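Stomton Shared Kitchen - notes from the September get-together

Started at 7:14 because I couldn't find the door key. I'm writing these up again, so blame me for the spelling!
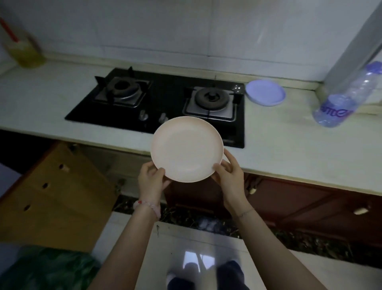

First up was the plate question, which ate most of the evening (sorry to anyone who came for the boiler). We've ended up with a real mix of plates in the Vena kitchen, and half of us want to keep the colored ones for daily use and send the heavy white set down to the Cloltau hall. Gunārs Baranauskienė spoke up for the white set - they stack better and he has washed them for years - but he was outvoted. White set goes, colored ones stay. I'm happy, I love a bit of color at breakfast.

Next, the gas hob. Please, please wipe the black glass after you cook, even if you only made tea. I said I'd put up a note and I will. We also agreed that plates don't get parked next to a lit burner while you're dishing up. Use the counter on the far side by the sink, there's loads of room.

Water bottles: they go home with you or into the recycling. I took a whole bag of them out last month and I'm not doing it again.

Money. We have $1208 in the pot. Agreed to spend up to $40 on a plate rack for the cupboard, and I'm going to look at the one in Akpan on my way home from my sister's. If it's too wide I'll bring back a tape measure and we'll start over. Two people asked about new pans and we said later, maybe after the winter supper.

The boiler got five minutes at the end. It still makes the noise. Gunārs will call the repair people and ask for a morning visit.

Still to do: me - note for the hob, plate rack, and a box for the white set. Gunārs - boiler.

Finished at 8:40, then cake.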